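Shared Handling Practice Project: Progress Report to the Després Fund
Submitted by Ishbel Lindsay, project lead, Fotby Workshop, 20 May 2018

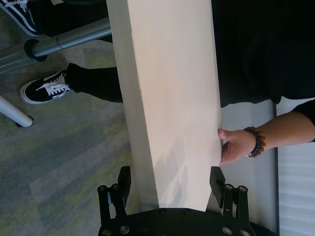 The second phase of the project has concentrated on the written rules for tasks in which a person and a robot handle the same workpiece. The Fund will recall that the January report left three matters open: who may start a handover, what the person may wear, and how a stopped task is to be resumed. The first two have been settled. The third has not.

Handover

Draft 6 of the code of practice now states that the person starts every handover and that the gripper may close only after a spoken or button confirmation. The earlier wording allowed the arm to close on contact. Kenneth Samonte's review of the workshop log found that operators read this rule in different ways, and it was withdrawn. For flat panels, the person keeps hold of one edge until the grip has been confirmed, and hands stay clear of the finger pads throughout. Panels over 1000 mm in length require a second person at the far end. Kiner has asked whether that limit could be raised for light boards. We have not agreed to this and will look at it again when the load trials are complete.

Clothing and personal items

The rule on clothing was the most discussed. Loose sleeves, lanyards and gloves with open cuffs are excluded within reach of the arm. Bracelets and watches are to be removed or covered under a close-fitting cuff. Closed shoes with tied laces are required. The rule applies equally to visitors and to staff who are only steadying a part. Renato Lumanlan has prepared a single-page notice, which will be displayed at both entrances once the Fund's comments have been received.

Resuming after a stop

Two versions are under trial. In the first, the person releases the part before the arm is reset. In the second, the person keeps hold and a colleague carries out the reset. Rultent prefers the second version for heavy parts. Our own view is that it places too much reliance on the colleague's line of sight, particularly where the panel itself blocks the view of the gripper. A decision is expected in the next phase.

Training and records

In all, 16 operators have completed the induction, against a target of some 10 for this phase. Refresher sessions have not begun. Near-miss forms are being returned, although several lack the task reference and had to be sent back.

Spending is within the approved budget. We request no change to the schedule, but we ask the Fund to confirm that the load trials may be charged to the equipment heading.

Comments

Maribeth Aquino: Does the panel length limit apply to the longest side or to the diagonal? Our floor staff will ask.

Ishbel Lindsay: The longest side. Draft 7 will say so.

Jerome Navarro: I would support the first version for resuming. We used something close to the second and people got impatient with the reset. Could the near-miss form have the task reference printed on it already?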